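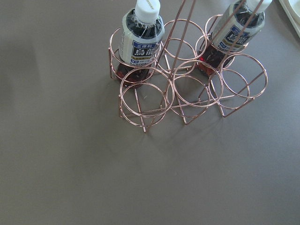
We use cookies to keep you logged in. Accept / Manage

dokudetti_fan
Sunday I finally made my grandmother's plum dumplings from the Szalai booklet, and oh my, they fell apart in the pot! I did use leftover potatoes from the night before (I hate wasting them). Too much water, maybe?

lamer
Oh you poor thing, been there! I'd say it's the potatoes. Boil them fresh in their skins and add 500 grams of flour.

fendier6
Sorry, lamer, but 500 is far too much, you'll be chewing until October. Leftover potatoes are fine, just let the dough rest.

lamer
Well, mine hold together and my kids fight over them :)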